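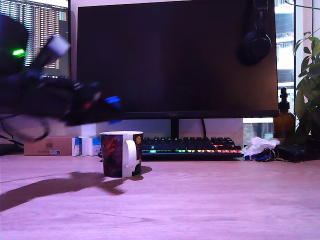 책상 위의 로봇 팔과 머그잔. 교내 로봇 동아리 Umeo의 작업 모습

컵 하나 드는 데 한 학기

2018년 11월 9일

우리 학교 로봇 동아리 Umeo의 지도교사를 맡은 지 세 해째다. 맡았다고는 해도 내 전공은 지리이고, 동아리에서 하는 일은 대개 문을 열어 주고 서류에 도장을 찍는 것이다. 가끔 피자도 시킨다. 학생들은 나를 예의 바르게 대하지만, 내가 회의에서 "그냥 손으로 집으면 안 되니?"라고 물은 뒤로는 기술적인 이야기를 할 때 목소리를 조금 낮춘다.

그런 사람이 로봇 대회에 대해 의견을 쓴다니 염치가 없다는 것은 안다. 그래도 대회장 관중석에 앉아 있던 시간으로 치면 나도 제법 경력자다. 이번 가을에 Custham 대회를 보고 돌아오는 버스 안에서, 학생들이 다 잠든 사이에 생각한 것을 적어 둔다.

대회 규정집은 32쪽이다. 나는 그걸 다 읽었다. 학생들은 다 읽지 않았고, 그래서 나도 한 번쯤은 쓸모가 있었다. 규정집에 따르면 경기장은 무광 흰색 판이고, 조명은 위에서 고르게 비추며, 집어야 할 물건은 주최 측이 나눠 주는 정육면체다. 모서리 길이까지 적혀 있다. 만점은 200점이고, 정육면체를 정해진 칸에 내려놓을 때마다 점수가 붙는다. 떨어뜨리면 깎인다. 아주 공정하다. 너무 공정해서 보고 있으면 졸린다.

우승 팀의 로봇은 훌륭했다. 같은 자리에서 같은 물건을 집어 같은 자리에 놓는 동작을 한 치도 어긋나지 않게 되풀이했다. 관중석의 어느 학부모가 자판기 같다고 했는데, 칭찬이었는지는 끝내 묻지 못했다. 나중에 들으니 그 팀은 대회장과 똑같은 판을 학교에 깔아 두고 여름 내내 연습했다고 한다. 조명도 맞췄다고 한다. 나무랄 일이 전혀 아니다. 규정이 그렇게 하라고 시킨 것이나 마찬가지니까.

우리 팀은 하위권이었다. 이 글이 패자의 투덜거림으로 읽힌다면 절반은 맞게 읽은 것이다. 나머지 절반을 들어 주기 바란다.

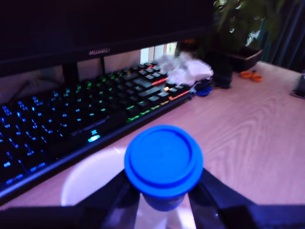 학생 동아리의 과제는 조금 지저분해야 한다고 나는 생각한다. 흰 판과 정육면체로 배울 수 있는 것이 분명히 있지만, 그것은 문제집으로도 꽤 배울 수 있다. 우리 아이들이 대회와 별개로 붙들고 있는 과제는 책상에 있는 컵을 들어 올리는 것이다. 말로 하면 민망할 만큼 시시하다. 교감 선생님께 보고할 때는 '비정형 환경에서의 물체 파지'라고 썼더니 예산이 나왔다. 그런데 파란 뚜껑이 달린 컵을 두 손가락 사이에 끼워 책상 위로 들고 있는 모습을 보면, 바로 뒤에서는 키보드가 파랑에서 빨강까지 색색으로 빛나고, 그 옆으로 구겨진 흰 뭉치가 있고, 화분 앞에는 손잡이가 주황색인 가위까지 누워 있다. 규정집이라면 한 쪽을 할애해 금지했을 물건들이다. 컵의 몸통은 아래로 갈수록 좁아진다. 정육면체는 그런 짓을 하지 않는다.

시시한 과제의 좋은 점은 핑계가 금방 떨어진다는 데 있다. 대회에서 지면 판이 미끄러웠다느니 배터리가 이상했다느니 할 말이 많다. 컵을 못 들면 그냥 컵을 못 든 것이다. 지나가던 체육 선생님도 안다. 그리고 꼭 한마디 하고 간다. 학생들은 그 한마디가 싫어서라도 원인을 찾는다. 한번은 오후 내내 코드를 뒤졌는데 나사가 덜 조여져 있었다. 그날의 작업 일지에는 '기계적 요인'이라고 적혀 있다. 누가 조였는지는 적혀 있지 않다.

일지 이야기가 나왔으니 말인데, 나는 이 아이들이 쓴 것 가운데 일지가 가장 좋다. 이번 학기 시도가 288번까지 기록되어 있다. 성공률은 밝히지 않겠다. 내년 예산이 걸려 있다. 문장은 대체로 형편없고 맞춤법도 자유롭지만, '컵이 도망감'이라는 줄 밑에 다른 학생이 '도망간 게 아니라 네가 밀었음'이라고 써 놓은 것을 보면 내가 가르치는 과목에서는 왜 이런 토론이 안 일어나는지 반성하게 된다. 등고선을 가지고 이렇게 싸우는 학생은 아직 보지 못했다.

대회에 제출한 것은 이 일지가 아니었다. 양식이 따로 있었다. 목표, 방법, 결과, 기대 효과를 칸에 맞추어 쓰고 성공 장면의 사진을 붙이게 되어 있다. 실패를 쓰는 칸은 없다. '기대 효과' 칸은 가장 넓었는데, 컵을 드는 로봇의 기대 효과를 그만큼 쓰려면 고령화 사회를 들먹일 수밖에 없다. 옆 팀도 고령화 사회를 썼고, 그 옆 팀도 썼다. 우리 사회의 어르신들은 이번 가을에 정육면체를 아주 많이 건네받으실 예정이다.

그래서 제안을 하나 한다. 전체 배점의 4분의 1만 떼어서 당일에 공개하는 물건에 주자. 주최 측 직원이 아침에 자기 책상에서 아무거나 들고 오면 된다. 머그잔도 좋고 열쇠 꾸러미도 좋다. 어느 팀도 미리 연습할 수 없고, 비싼 경기장 판을 깔 돈이 없는 학교도 그 점수만큼은 같은 데서 출발한다. 로봇이 멍하니 서 있는 동안 학생들이 머리를 맞대는 것을 보는 편이, 나 같은 관중에게는 정육면체의 행진보다 훨씬 재미있다. 심사가 어려워진다는 반론이 있을 것이다. 어려울 것이다. 국어 선생님들은 해마다 수행평가로 시를 채점하고도 살아 계신다.

더 무거운 반론도 있다. 학생들에게는 결과가 필요하다는 것이다. 생활기록부에 '컵을 들려고 오래 노력함'이라고 써 줄 수는 없지 않느냐고, 학부모 한 분이 정중하게 물으셨다. 나는 그분 말씀이 옳다고 생각했고 지금도 거의 그렇게 생각한다. 상장은 한 장이면 설명이 끝나지만 일지는 읽어야 한다. 읽을 시간이 있는 어른이 드물다는 것은 학생들 탓이 아닌데, 불편은 학생들이 겪는다. 이 대목에서는 나도 농담이 잘 나오지 않는다.

우리 팀 코드는 1149줄이라고 한다. 그중에 절반은 왜 있는지 모르겠다고 작성자가 직접 말했다. 지우면 팔이 안 움직인다고 한다. 나는 그 말을 듣고 처음으로 이 분야에 친근감을 느꼈다. 내 수업 자료도 그렇게 되어 있기 때문이다.

다음 Custham 대회에도 우리는 나갈 것이다. 학생들이 나가고 싶어 하고, 버스도 이미 알아보았다. 정육면체 연습도 하기로 했는데, 흰 판을 살 돈은 모자라서 미술실에서 남는 판을 얻어 왔다. 무광인지 아닌지를 두고 지금 의견이 갈린다. 규정집을 읽은 사람으로서 내 판단을 말해 주었더니, 다들 고개를 끄덕이고는 목소리를 낮추었다.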